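Last Skisari shunter returns to the yard after restoration

31 Mar 2019

The only surviving diesel shunter from the Skisari mineral line has moved under its own power for the first time since it was withdrawn. 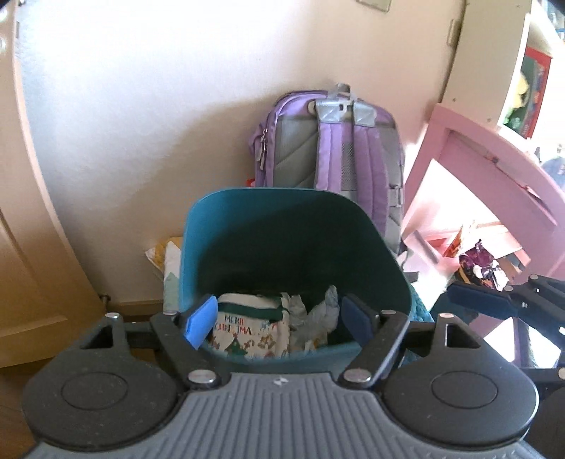 Number 3, a small four-wheeled diesel-mechanical built by Menard, ran up and down the yard at Barbu on two separate mornings this month. It hauled nothing on the first outing. On the second it was coupled to a pair of empty ballast wagons and a brake van, and took them as far as the old loading bank and back.

The locomotive belongs to the Barbu Railway Society, which bought it for little more than its scrap price after the quarry at Skisari closed. It had stood at the back of the quarry workshop for years with its engine covers off and water in the fuel tank. The move to Barbu was made by road, as the connecting line had already been lifted.

Rozália Kelemen has led the restoration from the start. She said the frames and axles were in better order than anyone had expected, but that the engine was a different matter.

"It turned over by hand, which gave us some hope, and then we took the heads off and found two cracked liners," she said. "We had to decide whether to repair it or look for another engine. We decided to repair it, and that cost us most of a winter."

The engine is rated at 200 horsepower and drives both axles through a four-speed gearbox and a jackshaft. Menard built three locomotives to this pattern for the quarry. Number 1 was broken up for spares while the line was still open, and number 2 was cut up after a collision with a loaded train at the foot of the incline. Parts from number 1, including the exhauster and one of the cab doors, are still in use on the survivor.

Replacement liners were cast and machined by Brilent, an engineering firm that more often works on marine engines. The first set was returned because the flanges were slightly too deep, and the second was fitted last November. The gearbox needed new bearings throughout. The coupling rods were checked for cracks and put back with new bushes.

Work on the body has been less demanding. The bonnet doors are original, apart from the rear one on the driver's side, and most of the cab floor has been replaced. The windows have been reglazed. The locomotive is in grey undercoat for the moment – the finished colour will be the dark green with yellow ends that it carried when new. It was later painted orange all over, and several members argued for keeping it that way, but a scraping from under the works plate settled the question in favour of green.

The line for which it was built was laid to carry crushed stone from Skisari down to the main line at Barbu. It was standard gauge throughout and had one passing loop, halfway, beside a stream. Trains came down loaded with the locomotive at the lower end and a brakesman on the last wagon. The gradient was steep enough that wagons were limited to six behind a single shunter, and in wet weather the limit was cut to four. There was never a passenger service, although quarry staff were carried in a converted van at the start and end of each shift.

Anikó Fekete has been going through the quarry's daily working sheets, which were given to the society along with the locomotive. She has found 2,884 of them so far, in no particular order, and many have oil stains or torn corners. They give the locomotive number, the driver, the load and any faults reported.

"Number 3 seems to have been the one the drivers asked for," she said. "The sheets complain about the heater, over and over, but they hardly ever complain about the engine. Number 2 was always low on air."

The sheets have also been useful in the workshop. One of them records that the final drive was changed for a lower ratio, something which does not appear on the Menard drawings and which had puzzled the team when they tried to order seals.

Several jobs remain before the locomotive can be used with passengers. The train air brake has to be tested and certified, and the speedometer does not work. The batteries are on loan from a track machine and will have to go back. There is also a leak from the radiator header tank, which became worse during the second run and brought the morning to an early end.

The society's own running line is short, from the yard at Barbu to a platform beside the former weighbridge, and passenger trains on it are at present worked by a railcar. Number 3 will be used first on engineering trains. Sleepers are to be changed on the curve outside the yard this summer, and until now materials have been taken there by road and carried down the bank by hand.

Kelemen said she would like to see the locomotive on a passenger train before the end of the season, but would not promise it. "The brakes come first, then the radiator. The paint can wait until it is too cold to do anything else outside."

The heater has been overhauled and refitted. It has not yet been tried with the engine at full working temperature.

Visitors can see number 3 in the yard whenever the railcar is running. The cab will be kept locked while electrical work is going on. A copy of one of the working sheets is on show in the booking office, and Fekete would be glad to hear from former quarry staff or their families who can put full names to the drivers' initials.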